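Search this site

Setting up a wrist camera view in a simulated room before you build the arm

Posted 30 August 2020 by admin
40 comments | 2 shares

I started building a small arm in the garage in March, and the first thing I learned was that I should have done the camera work in simulation before cutting any brackets. These are the steps I use now. They assume you already have a model of your arm that loads without errors and a gripper with two fingers. I use Piltis for the simulator and Tradix for the joint controller, but the order of steps is the same with other software.

1. Make the room.

Keep it plain. Four walls, a floor and a ceiling, all flat boxes. Give the walls and the ceiling slightly different grays so you can tell them apart when the arm is pointing somewhere odd. Skip textures for now. Make sure the boxes overlap a little at the corners or you will get thin bright lines where the background leaks through.

2. Add one light.

I use a single rectangular area light at ceiling height. It renders as flat white when the camera looks straight at it, and that is fine. Set the intensity to 800 to start with and leave the exposure fixed. Auto exposure will make every later comparison useless.

3. Attach the camera.

Parent the camera to the last wrist link, behind the fingers, looking out along them. Do not parent it to the gripper body if your gripper model has its own moving base, as the Geltunix one does. Check which axis the camera looks along. In Piltis it is negative Z, and the arm file I started from had positive Z, so my first view was the inside of the forearm.

4. Open the fingers all the way.

Send the open command and wait for it to settle. Both fingertips should be in view with the gap between them clear. If only one shows up, the camera is off center or rotated. Fix it in the mount offset – do not fix it by cropping.

5. Run a sweep.

Move the wrist through its full range with nothing in the room. Point it at the floor, each wall and the ceiling. Save a picture at each stop. You are checking two things: that the gripper stays in the same place in every picture, and that the room edges move the way you expect. If the gripper shifts, the camera is parented to the wrong link.

6. Fix the seed.

Set the random seed to a number and write it down. Mine is 3581, for no reason. Without it the grain in the dark areas changes from run to run and you can't compare two pictures directly.

7. Check the sample count.

Low samples leave speckle on the dim surfaces. I leave it low while I am moving things around and raise it for the final pass. Jagged borders on the light are a separate setting, under pixel filter in my version.

8. Copy the mount offset to your bracket drawing.

Watch the units. Piltis exports meters and my drawing program wants millimeters. Print the bracket once in cheap filament and test the fit before making the real one. The folder for this build is called Kiều and the offset file is in the top level – everything else in there can be ignored.

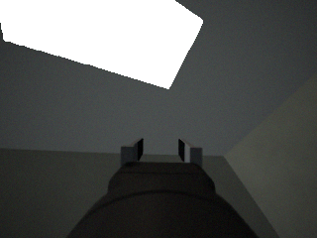 The next part covers wiring the real camera down the forearm. Leave enough slack at the wrist for a full turn in both directions, and tape the cable before you clip it.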